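Thread on the Trelard figures from Fairweather, since the same questions keep landing in my replies. Mostly variants, joints and plastic. Long one.

1/ Trelard was a line of 5.5-inch figures sold as the crew of a mining colony and the things that lived under it. Two main production runs. Collectors call them first shell and second shell, after the torso molds.

2/ First shell torsos are glued. Second shell torsos are sonic welded. Run a fingernail down the side seam: glue leaves a slight ridge, the weld is flush. It is the only test I trust on a loose figure.

3/ Copyright stamps will not help you. Fairweather never changed the stamp between runs. Sellers who date a figure "by the stamp" are dating the tool, and the tool was cut before either run.

4/ The hip joint is a T-bar on an elastic loop. The elastic dries out. A figure with legs hanging loose is normal for its age and should be priced as normal, not as broken.

5/ Replacement loops: 3 mm cord, tied in a square knot, knot turned up into the torso cavity. Do not use rubber O-rings. They react with the leg plastic and leave a brown ring at the socket that does not come out.

6/ Opening a first shell torso is low risk. Warm water, a thin plastic blade, start at the neck. Opening a second shell torso means cutting the weld, and it will show. Leave those with loose hips unless the loop has failed completely.

7/ Variants, then. Foreman Osk exists with a gray belt and a tan belt. Gray is common in both runs. Tan is second shell only, and the tan is molded color. If you can scrape it, somebody painted it.

8/ The Burrower has two jaw sculpts. The early one has a gap behind the third tooth where the mold did not fill. The later one was retooled. Neither is rare. The early one gets called a prototype in listings about once a month.

9/ Prototypes do exist. Valbona Lazarević owns a hardcopy Burrower in green resin and has let several of us handle it. It is slightly larger than production, has pinned joints and carries no stamp. Anything with a stamp is a production piece.

10/ On the "500 chrome Surveyors" story. The number comes from a dealer flyer, repeated in a fanzine, repeated everywhere since. I have found no factory paperwork for it. Jozef Meijer has looked longer than I have and also has none.

11/ What we can say: the chrome is vacuum plated, it sits over the standard blue plastic, and wear at the elbows exposes that blue. Recent fakes are plated over white. Check the inside of the elbow with a flashlight.

12/ Accessories cause more trouble than figures. The drill lance was reissued in a bagged set and the reissue is softer. Hold it level by the grip. An original stays straight — a reissue droops at the tip.

13/ The harness is the piece most often missing. Two pegs, left peg longer. Reproductions have equal pegs and will not seat fully in the back plate. Do not force one, the back plate cracks from the left hole outward.

14/ Cards: the first shell card back shows eight figures, the second shell card back shows twelve. A swapped bubble is usually visible at the bottom edge, where the factory adhesive left a regular dot pattern and hobby glue does not.

15/ Storage. Keep second shell figures out of closed vinyl cases. Plasticizer moves between the case and the legs and both end up tacky. Polypropylene boxes are fine. Mine have been in them since one October long ago, with no change.

16/ Corrections so far. Warrick McAlister points out that the Canadian card has a twelve-figure back on first shell stock. Correct, and I should have put that in 14. Ruby-Lee Hinds has a tan-belt Osk with a glued torso. I would like to see the seam before I change 7.

17/ Next thread will cover the vehicles, starting with the Crawler and its axle problem. If you own one with the original tow hook, send measurements in millimeters, hook closed.

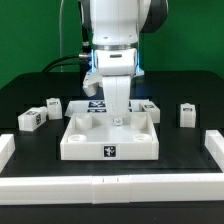 White housing, blue light, green behind, in both.
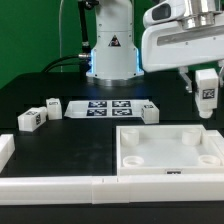

3 min read

18/ Added 10th June: three people asked about the voice box in the Burrower Queen. It takes 2 button cells, positive side toward the belly. If it clicks and does not speak, clean the contacts with a dry cotton swab before you open anything. The speaker itself rarely fails — the wire to the jaw switch does, at the solder point nearest the hinge.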